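Tralness Kitchen Corner - Gallery

Hi and welcome back! I've been fiddling with my kitchen table setup again (second time since August, I know) and I finally like where things have landed. The idea was to keep the everyday stuff out where I can grab it and still have room to shuck corn.

The plates live in the wooden rack now, one pale blue and one yellow. I had the blue one stuck in a cupboard for ages and it's so much nicer out - I reach for it every morning!

The mugs went on a mug tree, and the fabric basket is my catch-all. I put a board over the top so it works as a little shelf too. Best trick of the whole project, and it cost me nothing.

More corners of the kitchen coming soon. Next up is the spice drawer, wish me luck.

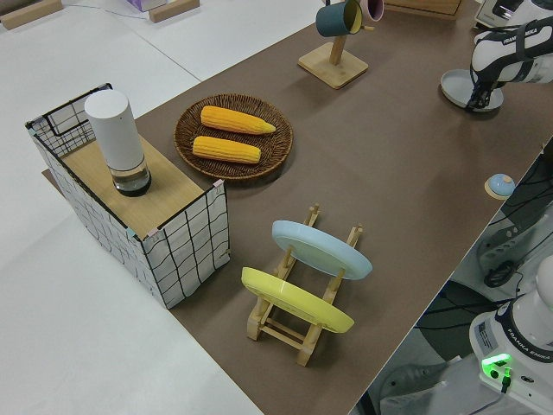
Corn in the wicker tray, plates in the rack, grid basket on the end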